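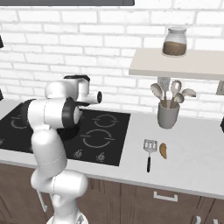 Pág. 43

CAPÍTULO 4
Exposición en paisaje de alta montaña

4.1 Planteamiento

La nieve refleja la mayor parte de la luz incidente. El exposímetro, calibrado para un gris medio, interpreta esa luminancia como exceso y reduce la exposición; el resultado es un blanco agrisado. La corrección habitual consiste en sobreexponer entre uno y dos pasos, según la proporción de nieve en el encuadre.

Entre los 2,000 y los 3,000 metros se añade un segundo factor: la dispersión atmosférica disminuye y las sombras a cielo abierto adquieren una dominante azul. Conviene registrar en formato RAW y fijar el equilibrio de blancos durante el revelado — nunca sobre la pantalla de la cámara, poco fiable a pleno sol.

El apartado 4.2 desarrolla la medición puntual sobre roca; el 4.3, el uso de filtros degradados de 3 pasos al amanecer. Los ejercicios emplean la serie de octubre tomada por Jade Staniforth en la vertiente norte del Woltar.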